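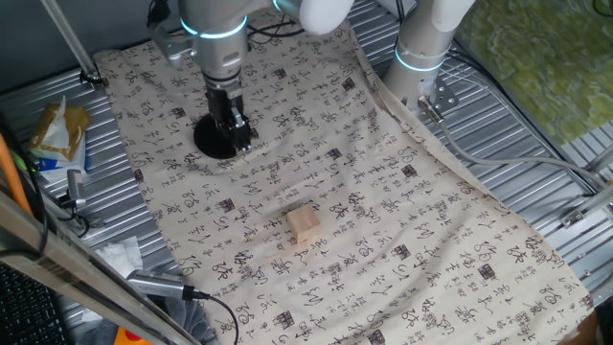
Calligraphy cloth on the ridged metal bench, small pale block in among the characters.

November 28, 2018

Right, notes on the cloth before I forget the lot. It's the cream one with the Chinese calligraphy all over it, dark brown and black, and I've decided I love it. Delyth Samuel found it in the remnants bin at Yorath and paid 23 dollars, which I'd call a bargain (Eliseo would not, we've had that conversation).

The characters come in two sorts. Some are little square seal-script blocks, very tidy, and the others are flowing cursive that goes wherever it likes. I can't read a word of it. Delyth has an aunt who might have a go at the seal ones, so I've promised to send a close-up of a flat bit once I've pressed it. If the text means something daft we should know before it goes on the table at Tonaldale in front of people!

Laid it out corner to corner on a slant, to see how the columns look when they don't line up with the bench. Pretty good, I reckon. Your eye follows the writing down and doesn't get stuck on the edge of the fabric. It still isn't lying properly flat though. There are soft folds near the middle and more down the right side, and you can feel the ridges of the bench through it if you lean on it. Things to try:

Cool iron from the back, with a tea towel in between. Test a corner first in case the print lifts.

A layer of felt underneath, the grey stuff from the Clatero job if there's any left in drawer 20.

Hemming it. I've gone back and forth on this. A hem would give the edge a bit of weight, but it'd eat into the characters and I don't want to chop any in half.

The block: this is the pale beige one with a hint of pink on top. I wanted something plain to judge the print against, and it does the job. On the cream parts it's so close in colour that it nearly goes missing, then you get dark strokes next to it and it's easy to find again. Eliseo Ochoa wants the whole Clurngate set in that same bare finish. I was pushing for a darker stain back in September and I'm coming round to his way of thinking, at least for this cloth. On plain cream I'd still stain them. Eliseo, if you're reading this, that's half a win, don't get carried away.

Housekeeping, mostly for me. There's a scrunched-up tissue on the bench down the left side, and a crumpled paper bag a bit further up with something blue under it. Bin the tissue, check the bag before binning it. I lost a perfectly good tape measure that way last winter and I'm still cranky about it.

Order number for the felt, if we need more, is 1483. Ask for the thicker one. Their thin stuff pills as soon as you look at it.

Tomorrow: iron, felt, then the cloth square to the bench for comparison. Delyth is bringing the other remnant, the plain indigo.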